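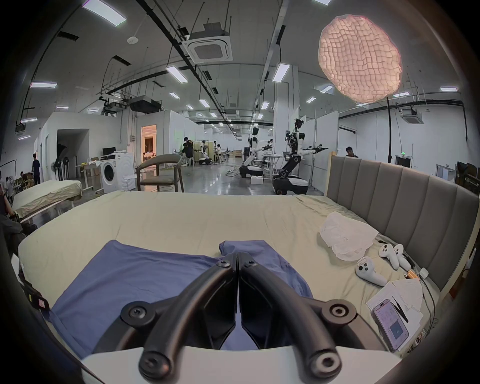
Blue top on the beige bed, open day at Dastton, February

I went to the Dastton open day at Clidgate mostly for the laundry, which tells you what sort of person I am. I've got 2 airing cupboards at home and a drawer of fitted sheets I'd rather not discuss, so a whole building given over to beds and folding was my idea of a good afternoon out!

You walk into one big open hall, and there are beds in it. Proper big ones, with sheets on, and the one I stopped at had a lovely grey headboard with padded channels running down it (I want one). A blue top was laid out on the sheet with the sleeve folded in, and I stood there far longer than was polite, itching to smooth it down myself.

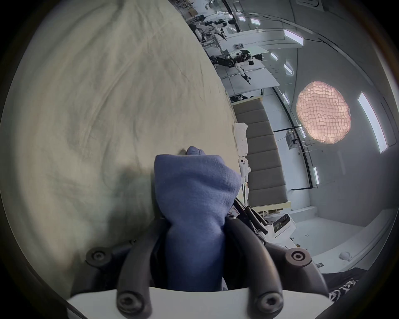
I do mine face down, arms in, then up from the hem, and a woman next to me was horrified. She learnt hers in a shop in Lagos and goes in thirds lengthways. We had quite a debate about knitwear too. She rolls, I fold flat, and neither of us was budging. By then it was nearly 3pm and I'd missed the tea, so I had a Pastico bar out of my bag and carried on round.
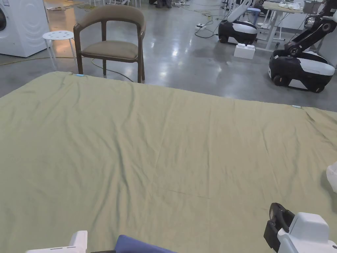
Sheets were what I'd come for, really. The sage green one was my favourite, such a restful colour, and big enough that I'd have needed my sister on the other end of it. I liked the wooden chair with the taupe seat as well, and there was a white washing machine over that side, so it felt a bit like being in somebody's very large utility room.

Entry was free, parking was £2 and there's a bus stop 200 yards from the gate (the 88 goes past). Wear a jumper, the hall is chilly.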